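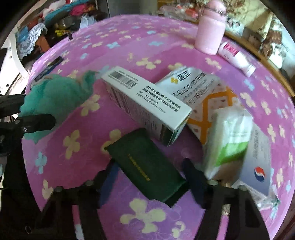 The round table with its flowered pink and lavender cloth.

We booked the Sonby for three nights in February after friends raved about it over dinner, and we went in with high hopes. It's a small hotel of 18 rooms on the hill above Harries, reopened last year after sitting shut for ages, and the owners were holding an open afternoon on the day we arrived. Good timing on our part! Anyone could wander through the bedrooms, the kitchen and the old laundry, and half the town seemed to have come up for a look.

The road from the ferry takes 21 minutes if you don't stop, but we stopped twice for the view. You come around the last bend and there it is, long and low and painted the colour of weak tea, with a deep verandah on the harbour side. Check-in was done standing up at a timber bench with a glass of cold ginger cordial, and our bags had already gone ahead of us.

Our room was number 9, on the upper floor at the quiet end. Loved it. High ceiling, proper shutters, a bed so wide we lost each other in it, and a bathroom with a window you can open (so rare now, and it makes such a difference after a hot shower). The reading lights are on the correct side of the bed and have their own switches. There's no minibar, but a pantry at the end of the hall has milk, fruit, tea and a tin of shortbread that was full every time I checked, and I checked often. My one grumble is the wardrobe, which has four hangers for two people.

The open afternoon started at 2 pm. We joined the kitchen group first and saw the wood oven, which came out of the old bakery in Harries and had to be rebuilt brick by brick. Then down to the laundry, where the original copper tubs are still in place and will be part of a small bathhouse by next summer. They showed us the tile samples. I'd go for the green.

Dinner is at Ruvano, the hotel's restaurant, which seats 30 and fills up with locals, always a good sign. We ate there twice. The first night I had grilled mackerel with pickled fennel, then lamb shoulder that fell apart when I looked at it. The second night was all about the pasta, thick ribbons with crab and a lot of lemon, and I'd happily go back up that hill for it tomorrow. The wine list is short and leans towards the valley behind town. We had a bottle from Stundora, a winery we'd never heard of, and liked it so much that we drove out there the next morning and came home with a case.

Breakfast runs until 11 and you can have it on the verandah if the wind behaves. Eggs any way you like, very good sourdough, and a plum jam we tried to buy (not for sale, sadly). Coffee was strong on the first two mornings and a bit thin on the third.

Parking is free but tight, so take the lower spots if you have anything bigger than a hatchback. Ask for an upper room facing the harbour when you book. We've already put our names down for the week the bathhouse opens.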